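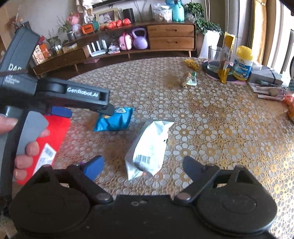 Hand-held grippers over a table of snack packaging, one of the household tasks used at the Prerarach open day.

About Prerarach

Prerarach records and prepares manipulation data for companies and university groups that train robot arms. The work is done by hand: operators carry instrumented grippers into ordinary rooms and carry out ordinary tasks, and the recordings are checked, labeled and delivered in a fixed format. We do not build arms. Our customers do, or they buy them.

The company has two sites. The office and the review room are on Evley Street, along with the workshop where grippers are serviced between sessions. The Golestani site is a furnished residence, kept as a home, with a living room, a kitchen and a utility room available for recording.

What we record

Most sessions cover household work at table height or counter height. Clearing packaging is the most requested category. Foil and plastic bags have no stable shape, they slide on cloth, and a grip that holds one corner may release when the bag is lifted. Operators work with bags that are flat, crumpled, full or empty, on bare surfaces and on patterned tablecloths. Crumbs and spills are left in place unless the task is to remove them.

Other categories are drawers and cabinet doors, bottles with screw lids, folding of small textiles, and sorting of mixed items such as pens and cosmetics. The current task list has 429 entries. Each entry states a start condition, an end condition and the number of hands required. Entries are retired when customers stop asking for them, and the numbers are not reused.

Two-handed tasks are recorded with a gripper in each hand. The operator closes the fingers with a trigger on the handle, so the opening of the jaws follows the operator's own timing. Colored pads on the fingertips are treated as wearing parts. They are inspected before every session and replaced when the surface is glazed or cut.

How a session runs

An operator reads the task entry, sets the table and performs the task until the end condition is met or the attempt fails. Failed attempts are kept and marked as such. Several customers train on them, and those who do not can filter them out.

Review takes place at Evley Street, normally the next working morning. A reviewer checks that the view of the fingers is usable, that both hands are synchronized in two-handed tasks, and that the label matches what was done. Recordings that pass are moved into Plellix, our in-house catalog. Plellix stores the task number, the room, the objects and the review result, and it is the only route by which data leaves the company.

The open day

Once a year, in February, the Golestani site is opened to visitors. The program is the same in the morning and the afternoon, and each group is limited to 7 people, the number that can stand in the living room without blocking the operator.

The visit starts with a safety briefing in the hall. The group then watches a series of table tasks performed at working speed. Operators do not slow down or repeat a task for the audience – questions are taken between attempts. After the demonstration, visitors may use a gripper themselves. The usual first exercise is to lift an empty snack bag from the tablecloth and put it down in a marked area. Most people close the jaws too early on the first try and push the bag away. Approaching with the fingers wide open and low to the cloth gives better results.

The second half is held at a screen in the kitchen, where staff open sample recordings in Plellix and go through the review steps, including the reasons for rejection. Visitors' own attempts are not added to the catalog.

Places are assigned in order of registration. Customers, students and job applicants are all welcome. The Golestani site has a step at the entrance, and a ramp can be put in place on request. Parking is on the street.

Working with us

Customers can order from the existing task list or submit new entries. A new entry is tested by two operators before a price is quoted. Objects supplied by the customer are returned after the last session, apart from food packaging, which is discarded.

Requests for data, open day registrations and job applications go through the contact form. Please state the task numbers if you have them.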